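Re: Finish and hardware on the small square tables
To: workshop list
Sent: 14:20

The earlier message, for reference:

> Before we order more tops, can someone confirm what the Rindero oil does
> under glassware? I have two tops with pale rings and one without, all
> from the same batch. Also, does the cable hole need a liner?

I ran the test on one of the light oak-grain tops, the square pattern with rounded corners. It had two coats of Rindero, 5 days between coats, then a month on the rack before use. The finish went on at 87 grams for the whole top, first coat only. I did not weigh the second.

For the glass I used the small amber tumblers from the Vetura set. The facets carry down close to the foot, so the contact ring is narrow and any mark is easy to find. I left the tumbler standing overnight with cold water in it, wiped the top at 7:30, and found a faint ring under raking light. It was gone by noon. A third coat may prevent it – I have not tried.

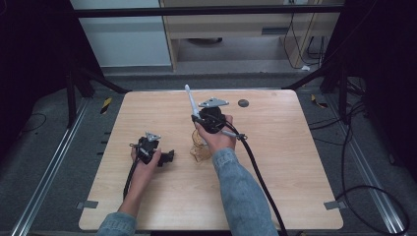 Quaye replied off list and agreed to have this forwarded: the ring test is fine as far as it goes, but cold water is the easy case. Try a cup of hot tea for an hour. My tops passed the cold test and failed the hot one, and the mark had to be sanded out at 240 grit before recoating.

Noted. I will repeat it with hot tea and post the result under this subject.

On the hole: a round one near a corner works well enough for one lead. For anything thicker I let the cable run over the edge, which avoids a bend at the rim. The Mendberg liner is a tight fit and lifts the grain if it is pressed in before the oil has cured. Wait until the second coat is hard, then press it by hand.

The small gray metal brackets at the corners clip to the edge and need no screws. Oil the edge before they go on. Taking them off later leaves a dull line where the finish was thin.

Stock at present is 342 brackets and 257 liners, so there is no need to order either with the next tops.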